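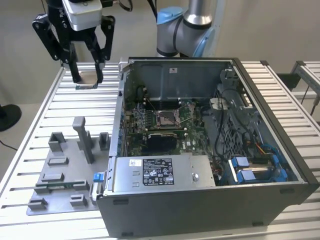 Figure 2. Processor insertion cell, with the gripper holding a metal part above the table and the socket lever open.

4.2 Contact-triggered replanning

The Skallora planner treats each insertion as a guarded move. When the wrist force estimate departs from the Varela contact model, the current trajectory is dropped and a new one is computed from the last socket pose. Replanning took up to 51 ms over 2,994 guarded moves. Of these, 626 needed a second approach, mostly after lateral error in the pose estimate.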